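Garra manual com dedos rígidos: troco por dedos macios ou mexo na câmera?

Publicado em 16 de junho de 2026 por garra_torta

Pessoal, estou comparando duas garras de mão para gravar demonstrações que depois vão para o braço. Uma é a Droltier, dedos pretos em bloco, rígidos, parafusados por cima. A outra é a Lurine, de dedos macios, que custa 350 a mais e vem numa caixa tão bonita que já dá desconfiança.

A tarefa é besta: pegar uma caneta azul na mesa branca e largar num organizador transparente com divisórias. Com a Droltier, em 13 tentativas, a caneta escorregou em 8. Com a Lurine ainda não sei, porque me emprestaram por uma tarde e eu passei a tarde procurando o cabo.

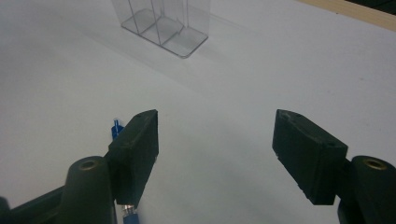

O que me incomoda mais é a câmera. Ela fica presa na própria garra e, dependendo do ângulo, o dedo esquerdo tapa o meio da caneta. Sobra uma ponta de cada lado e o modelo que se vire para concluir que é um objeto só. O organizador, sendo transparente em cima de branco, também não colabora.

Vale pagar pelos dedos macios ou o problema é a posição da câmera? Uso controlador Altero, firmware de março, se fizer diferença.

parafuso_m3

Compra a Lurine. Dedo macio é outra vida.

dona_encoder

São dois problemas e você está querendo pagar um só boleto.

Escorregar é questão de contato. Face plana e dura contra corpo redondo encosta numa linha fininha, e qualquer desalinhamento manda a caneta passear. Antes de gastar, cole uma tira de borracha fina na face interna de cada dedo e repita as mesmas tentativas. Fiz isso numa Droltier velha e as quedas caíram para 2 na minha bancada, com uma borracha que eu tinha arrancado de um mouse pad. Feio, mas segura.

Já a oclusão a Lurine não resolve. Os dedos dela são mais largos, então é bem capaz de piorar. Suba um pouco o suporte da câmera, ou faça a aproximação com a garra girada, de modo que a caneta fique no vão entre os dedos desde cedo. Se mexer no suporte, recalibre e não misture as gravações antigas com as novas. Eu misturei e perdi uma semana culpando o controlador.

Para o organizador, uma fita fosca na borda de cima já ajuda bastante.

velho_do_servo

Concordo com a borracha, discordo da fita. Se o organizador final vai ser transparente, treine com ele transparente, senão você ensina o braço a achar fita.

Eu testei a Ametepe, que ninguém citou. Dedos trocáveis, câmera num suporte mais alto, e um manual traduzido por alguém que claramente odiava a empresa. Pega caneta bem, moeda nem pensar. O firmware do Altero não muda nada nisso, pode deixar o de março em paz.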